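**Monday, after lunch – socks on the oval hanger**

Picked the sock job back up. Same basket, same wooden rack, and the argyles are in the mix again because they're the ones that give everybody trouble. Rough notes, I'll neaten them when I have the patience (so probably never).
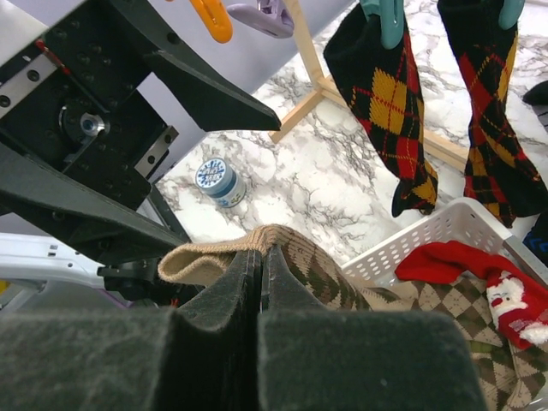
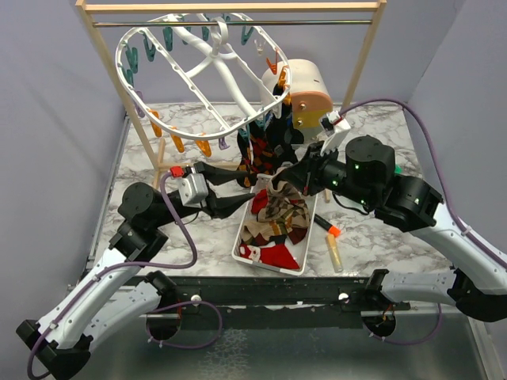
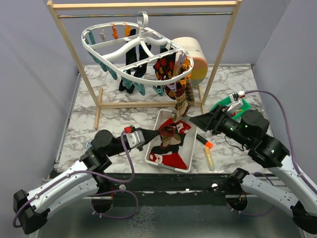
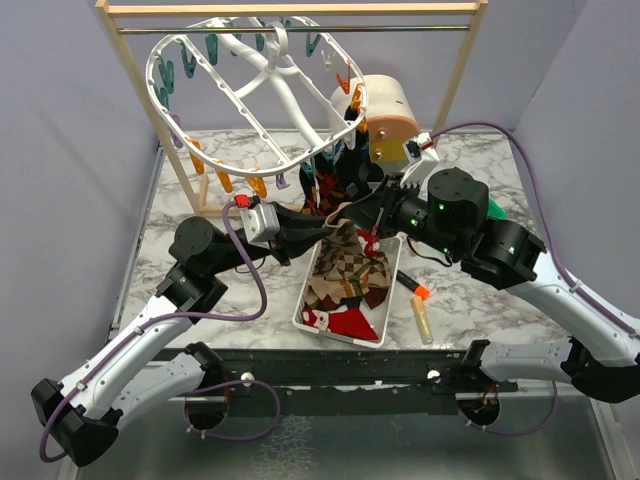 What I wanted to settle today was the hanging order, since Sadao Furukawa and I have been going back and forth on it for weeks. He hangs whatever comes out of the basket first. I like to pair before I clip, and I still think I'm right! With plain red socks it hardly matters, they all look alike in a heap anyway. The argyles are another story. The black, mustard and red ones on the teal pins have those thin crossing lines, and once two of that kind are up side by side you can match them from across the room. Put one up alone, bury the other under the reds, and you're digging for it ten minutes later and knocking everything else about while you do.

Other stuff I want written down before I forget:

- Cuff up or toe up? I say cuff. The ribbing takes a pin better, and a mark on the toe bugs me every time I pull the sock on. Sadao says toe, his grandmother did it that way, end of discussion as far as he's concerned.
- Long socks go at the ends of the oval. In the middle they get in the way of their neighbors and you can't reach past them.
- Load both sides as you go. All the weight on one side and the hanger tips, and then the pins on the low side are a pain to get at – I've grumbled about this before, see the Fusetti pages.
- Keep the basket in front of the rack base, never under the hanger. Long ones trail into it otherwise and you end up lifting the same sock twice.

I'd love to try the pins by color too (teal for the patterned pairs, orange for plain, something like that). We bought a bag of 260 from Clumura in October and they got tipped into one drawer, so sorting them is a rainy day job. I did 30 and got bored.

The Travix hanger is still in its box, by the way. Supposedly a stiffer hook. If someone opens it before me, please leave the little paper insert in there, I want the load figure off it.

Next up: same basket again, pairing first, then Sadao's way, and we each get one go without the other one commenting. Loser buys the coffee. I also need to ask him where the Tamura pins ended up, I had them on the shelf over the sink last week and now there's just the lid.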